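Flakow opens up its grasp planning software for clear and shiny objects

Groltbridge, June -- Flakow has released version two of Lustalside, its planning and perception toolkit for two-fingered grippers, and this time the whole thing is open source!

The new version tackles a problem our users bring up more than any other: see-through plastic and glossy wrapping. Depth readings tend to fall apart on both, so a planner ends up aiming at reflections. Lustalside now keeps several guesses about where a surface might be and replans as the fingers get closer. It was tuned on 1000 recordings made with hand-held grippers at ordinary desks, with acrylic boxes, shiny packets and soft bags all sharing the same space.

"Bag straps were my favourite part," said Rūta Vanags, who leads perception at Flakow. "They hang over everything, and the old planner treated them as solid walls. We spent weeks on that -- and it was great fun."

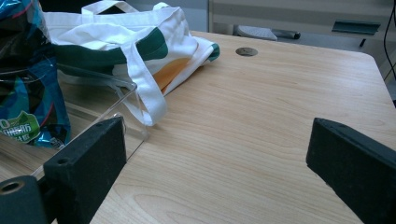 What's in the release

The download includes the planner, a replay viewer and 200 of the recordings with their labels. Plans are now refreshed every 100 milliseconds on a normal laptop. Existing gripper settings will load without changes, though camera calibration files need converting once with the supplied script.

Wilfredo Magbanua, who looks after the code, is keen to hear from people with odd grippers. Bug reports and patches are welcome from today.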